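Progress report to the Skjelbred Fund
Project: Laundry and resting corner, Vurnholm residence
Reporting month: June
Prepared by: Nusrat Janjua, project coordinator

1. Purpose of this report

With this report I inform the Fund about the work on the laundry and resting corner at Vurnholm during the second period of the grant. The first report covered the choice of the place and the purchase of materials. The present one covers the panel walls, the furniture and the daily use of the corner. I also explain one delay and one change in the budget, which I ask you to approve.

2. Short background

The residents of Vurnholm share one washing room in the basement. Before the project they had no place to sit while waiting, and no fixed place for putting down clothes before sorting. Clothes were often left on the stairs, and we received complaints from the neighbors on the ground floor. The approved plan was to make a small separate corner with light walls, a couch and simple laundry baskets, without building work in the house itself.

3. Work done in this period

The panel walls are now standing. They have a light aluminum frame with plain panels between the posts, and they can be taken apart if the residence needs the space later. The supplier, Rastero, delivered all posts and rails in one delivery, but the panels came later in two parts. The color is a pale one, chosen by the residents from three samples. They wanted the corner to stay bright, and I think that it was a good choice.

The brackets at the foot of the posts were the most difficult part. The floor in the corner is not fully level, and the first fitting had to be opened and made again. This took 8 working hours more than planned. Rastero did not charge us for these hours, but our own helper had to be present, and his time is in the table of the next section.

The couch is a used one, in gray fabric, given to us by Lulano, the furniture shop near the residence. We paid only for the transport and the cleaning. It has rounded arms and a strong weave, so we expect that it will hold well with daily use.

For the sorting we tested two kinds of basket. The residents preferred the low plastic one with holes in the sides and handles cut in the short ends. A white bag is put inside as a lining, and the bag can be lifted out and carried down to the washing room while the basket remains on the floor. For older residents this is easier than carrying the whole basket.

4. Money used

Amount of the grant for this period: 3896 euros
Left at the end of the period: 1000 euros
Own contribution, helper's time: 20 hours, of which 8 for the second fitting of the brackets

The amount left was planned for a wall shelf. After talking with the residents we would like to use it for more baskets and for a drying rack that can be folded. A shelf would need screws in the panels, and Rastero advised us against this. I kindly ask the Fund to confirm that the change is acceptable. The total of the grant will stay the same.

5. Use of the corner

The corner is open from early morning until 10 in the evening. It is used most after work hours, when several families wash on the same evening. The rule is simple: clothes which are not in a basket should not stay overnight. This rule is not yet followed by everybody. Sports clothes are often the ones forgotten, and we keep them for their owners in the office.

The stairs have been free of clothes since the opening, as far as I could see on my weekly visits. The neighbors on the ground floor have made no new complaint. One family asked for a lamp near the couch, and we are looking into it, but it is not part of this budget.

6. Next steps

Order the baskets and the drying rack, after your answer.
Check all brackets again when the walls have been in use for some months.
Write the house rules in the four languages of the residents and hang them at the entrance of the corner.
Hand over the assembly instructions for the walls to the residence office.

I will send the final report together with copies of the receipts. If the Fund would like to visit the corner before that, please write to me and I will arrange it with the residence.

7. Pictures

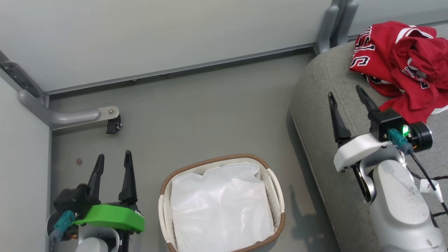
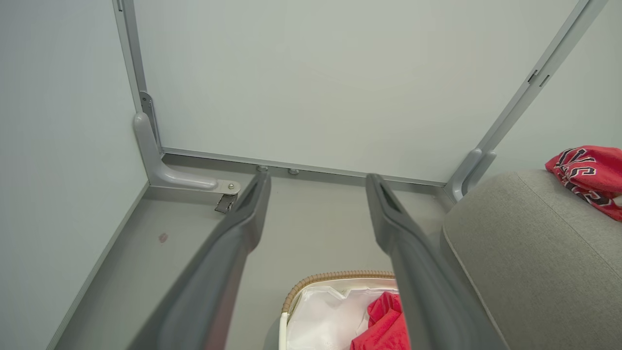
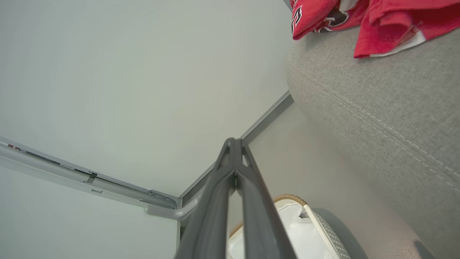
Laundry and resting corner, Vurnholm. First picture: basket with its lining bag, next to the couch. Second picture: wall panel and the lower brackets. Third picture: ceiling and the metal rail.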